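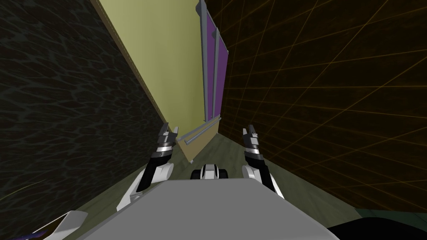
I've been putting off repainting my hallway for 2 years, and this February I'm finally doing it. It's long, skinny and gets no daylight, so everyone tells me to go white. Well, I tried white, and it looked like a dentist's office! What I want now is one really dark wall, maybe near-black with thin bluish-gray veins rippling through it like water, and then something loud beside it – a pale yellow-green, or that saturated violet if I'm feeling brave. My sister is already worried.

The paint itself is the cheap part. Ferri quoted me 700 for the whole job, and 1000 if they also fix the plaster by the stairs (it's bad, I've been hiding it behind coats).

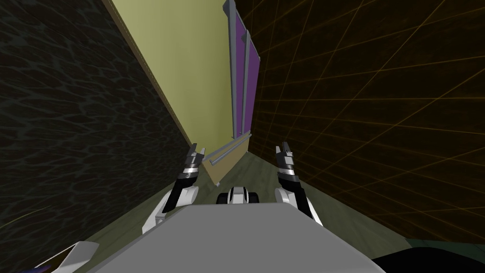 Two arms, one narrow corridor.

I also asked on our list whether dark paint makes a tight space feel even smaller. Six of you wrote back, mostly to argue about gloss. I'm leaning matte, but I do have a dog and he does shake.

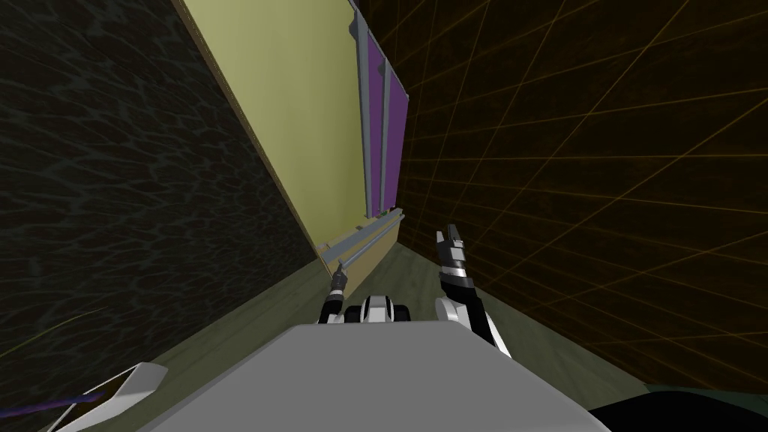 Dalia Saber wrote that she painted hers dark green years ago and would only change the light bulbs, so I'm off to buy warmer ones before I open a single can.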